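Wusia Home Library App: Set-up Guide
Section 4. Adding boxed sets and odd editions

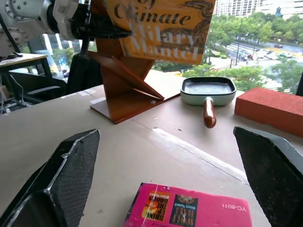 Do section 3 first (shelves and rooms). If you havent made at least one shelf the app drops everything into Unsorted and you'll be dragging titles across all evening. Boxed sets are the ones people email us about. The app wants one book, one code, and a box is neither. Take a Hilary Mantel set, hot-pink box, WOLF HALL and BRING UP THE BODIES both on it as little covers. Point the cover search at that and it may grab either title. So enter the box first, by hand, then the books inside it.

Adding a boxed set

1. Open Wusia, tap Add, then Set. Not Book.
2. Type the set name. If the box has no proper name use the author plus "set".
3. Pick a shelf.
4. Tap Add volumes. Scan the barcode on the back of each book, one at a time.
5. No barcode, or it won't read? Tap Type It and key in the ISBN from the copyright page.
6. Check the order. Hold and drag to fix.
7. Tap Done. Wait for the tick before you close the app.

Note: a set holds up to 16 volumes. Longer than that, make a second set and link them under More > Linked sets.

Note: other numbers printed on a box or slipcase are often stock codes. Won't bring anything up in search. Put them in Notes if you want to keep them.

Caution: deleting a set deletes the volumes too, unless you untick "Remove contents". Can't be undone after you sync.

Odd editions

Book club copies, large print, overseas printings. Same title, different cover, and the app will often show the wrong one.

1. Open the title.
2. Tap Edition, scroll. Popular titles can have over 140 listed, so filter by year or publisher.
3. Still no match? Tap None of These and take your own cover photo. Flat surface, daylight if you can, no flash on glossy covers.
4. Crop to the edges. Save.

Your photo stays on your own account and isnt shared with other users.

Importing from Zondstead or Brorkus

Zondstead files come in fine, colours and tags included. Brorkus exports loose the set groupings, so every volume lands as a single book. To regroup: select them all, More > Make Set.

Caution: don't import the same file twice. You'll get doubles of everything. Fix is in section 11.

Label printing

Troncoso label printers only for now. Turn the printer on before you open the app or it won't be found. Spine labels are the small roll, box labels the wide one. Load with the sticky side down, close the lid till it clicks, print 2 test labels. Crooked? Open the lid, reseat the roll, try again.

Don't put labels straight onto cloth bindings or dust jackets you care about. Use a slip of paper inside the front cover.

Next: section 5, Lending and reminders.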